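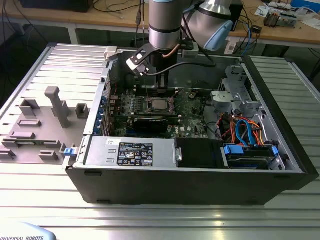 Should you fix up an old desktop computer or just buy a new one? Fix up the old one first, and give it a weekend before you let yourself look at ads.

I know how that sounds. I have friends who think opening a computer is like opening a wristwatch, that springs will fly out and you'll never get it shut again. But an old tower is about the friendliest thing in the house to take apart. You lay it on its side, take off the panel, and there's everything looking up at you. Power supply, hard drive, graphics card, a mess of cables in red and yellow and orange and blue. You can put a name to most of it in an afternoon!

And can we talk about those blue plastic drive rails? I love them. Somebody sat down years ago and thought about the person who would one day have to get that drive out, and made the grabby part a color you can find. Same with a latch you can work with a thumb. My newest laptop has none of that. It has tiny screws with a star-shaped hole, and glue, and an attitude.

My friend Birthe Ladefoged disagrees with me on nearly all of this. She says I'm sentimental, and that my time is worth something, and she's right on both counts. In May I spent 4 evenings on her old machine when she'd already picked out its replacement. Most of that was dust (so much dust) and hunting for one memory stick that wasn't seated right. She pointed out that she could have been using a new computer by the second evening. Fair enough. But the parts came to 82 dollars, and she's still using it for her photos and her taxes — and complaining about it, which she did before too.

There are limits. If the board itself is dead I say thank you and strip it for parts. If you edit video for a living, buy the fast thing and don't listen to me. And please unplug it before you put your hands inside, and leave the power supply sealed up. Swap it whole if it's bad. I'm cheap but I'm not crazy.

What bugs me is that the shops don't even offer anymore. Pirmin Thaler took his tower in because it wouldn't start, and the kid at the counter had a new one half rung up before he'd looked under the cover. Pirmin brought it home and we tried a different power supply I had in the closet. It started. He was so mad he forgot to be happy about it.

So keep the big ugly box a while longer. Get a decent screwdriver, a can of air and a muffin tin for the screws, and clear off a table with good light over it. Mine has been in the garage since spring and I still haven't put the car back in.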